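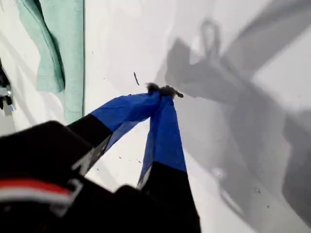
# Chapter 6: Two Arms, One Cloth

I wrote most of this chapter on the train home from Ristthorpe, with my coat still on and a notebook full of arrows I could barely read the next day. I'd gone up for the winter open day at Ravn, the small automation lab on the old Brerberg mill site, and I'd gone with a plan. I was going to watch the big palletizing cell, take notes on the safety fencing, and come back with a tidy opening for a chapter on coordinated motion. I did see the palletizing cell. It stacked boxes beautifully, and I have almost nothing to say about it.

What I have plenty to say about is a table with two little arms on it and a piece of pale green cloth. I stood there for most of the afternoon (I missed the soup, and I'd been told the soup was good).

If you've worked through Chapters 4 and 5, you already know how to get one arm to a point. You can write down the joint angles, you can work out where the fingertip ends up, and you can go the other way and ask which angles put the fingertip where you want it. You've also met a gripper closing on a block. A block is a wonderful thing to learn on. It has corners, it keeps its shape, and if you know where one face is you know where all the rest are. Then somebody hands you a dishcloth and half of what you know goes out the window!

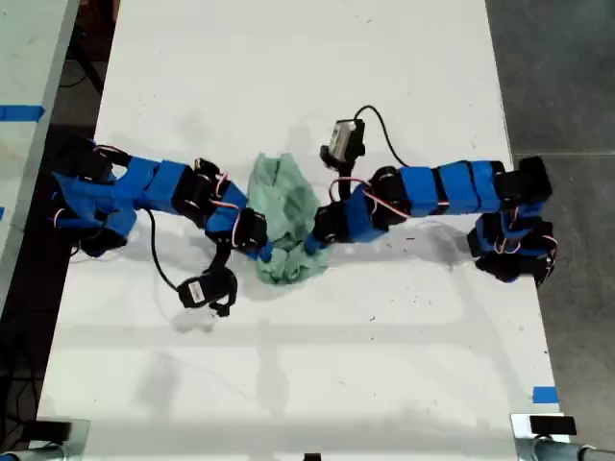 Think about what a second arm does to the problem. With one arm holding a cloth, you get a pinch and a lot of fabric doing as it pleases. With two, you have a pinch on each side, and now the arms are connected to each other through something soft. Move the left fingertip outward and the right one may feel it, or may not, depending on how much slack is in between. A rigid bar would pass that motion straight across. Cloth passes it on only after the wrinkles have been used up, and the wrinkles are different every time.

I asked one of the people at the table how they describe the state of the cloth to the controller. The answer was a shrug and then a long, very good explanation, which I've broken into pieces for Section 6.2. The short version is that you rarely describe all of it. You pick the few facts you need for the next move - where an edge is, whether there's fabric between the fingers, whether the thing is stretched or slack - and you look again after you've moved.

Looking again matters more than I expected. We'll spend a good part of this chapter on where to put a camera, and on the awkward business of relating what a camera on a wrist sees to what the base of the arm thinks is going on. When the camera rides along with the hand, every picture it takes is from a new place. You'll need the frame transformations from Chapter 3, so if those have gone rusty, go back and do the first two exercises there before you read on. I mean it. I skipped them myself while drafting and made a sign error that took me an evening to find.

A word about the hardware, as students always ask. These were small arms, servo by servo, with the wires looping out at the joints where you can see them. I like that in a teaching setup. With a big industrial arm everything is tucked inside a casting and you have to take the diagram's word for it. With an arm like this you can point at a joint, say "that one," and follow the link to the next. For the worked problems I use a simplified two-arm model that I call Femton, which lives only on paper and in the code that goes with this book. Its link lengths are nice round numbers. No real arm has been so kind to me.

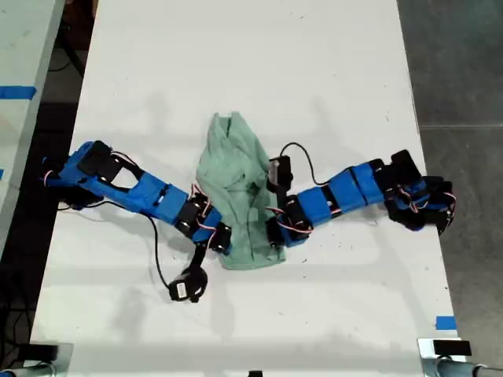 There's also the matter of the two arms not hitting each other. It sounds like a small point until you draw it. Each arm has a region it can reach, and the cloth you want to work on sits where those regions overlap, so the most useful part of the table is also the part where a collision is easiest. Add two grippers, a camera and a trailing cable or two, and the free space in the middle gets pretty tight. A man next to me, who had been quiet up to then, said it reminded him of two people making a bed in a very narrow room. I've stolen that for Problem 6.

Grown-up visitors, by the way, mostly asked how fast it could go. The kids asked what would happen if you gave it a sock. I'd like you to think like the kids for now. Speed comes in Chapter 8, and it's easier to talk about once you know what you're speeding up.

## Before you start

Get a small towel or a dishcloth and a partner. Sit across from each other at a table. Each of you may use one hand, and only the thumb and first finger of that hand.

1. Drop the cloth in a heap between you and try to lay it flat without talking.
2. Do it again, but with one of you closing your eyes and the other giving directions.
3. Write down every instruction that was given in the second round, word for word, including the ones that didn't help.

Keep that list. In Section 6.1 we'll sort your instructions into positions, directions and conditions, and you'll probably find a few, like "no, the other corner," that don't fit anywhere yet.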